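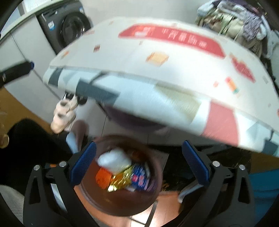

Pois eu continuo achando que a coleta seletiva do prédio devia voltar para a segunda-feira, e não vejo por que a lista precisa de mais uma rodada de votação para isso.

> Na última mensagem, alguém da lista escreveu:
> A Dirley mudou o horário do caminhão para as 17 horas. Quem
> chega do trabalho depois disso fica com o papelão na área de
> serviço até a outra semana. Proponho voltarmos para a Hermans,
> que passava de manhã e avisava quando ia atrasar.

Concordo com quase tudo, menos com a saudade. A Hermans avisava, sim, que ia atrasar. Avisava com tanta pontualidade que a gente acertava o relógio pelo aviso. Em agosto ficamos até 15 dias com vidro acumulado na garagem, e o bloco B inaugurou ali uma espécie de museu da cerveja.

Sobre a proposta da Nuvell: li as 14 páginas. Cinco são capa, índice e foto de floresta. O preço aparece na última, em letra miúda, e não inclui o orgânico.

Minha sugestão, bem menos ambiciosa:

- manter a Dirley até o fim do contrato;
- pedir por escrito a coleta na segunda, de manhã;
- desmontar as caixas antes de descer (apartamentos do 5 para cima, estou olhando para vocês);
- parar de pôr isopor no latão do papel.

Se alguém tiver o telefone novo da Dirley, mande para a lista. O que está no mural cai numa pizzaria, muito atenciosa por sinal.

Abraço,
bloco A

Última atualização: segunda-feira, 17h15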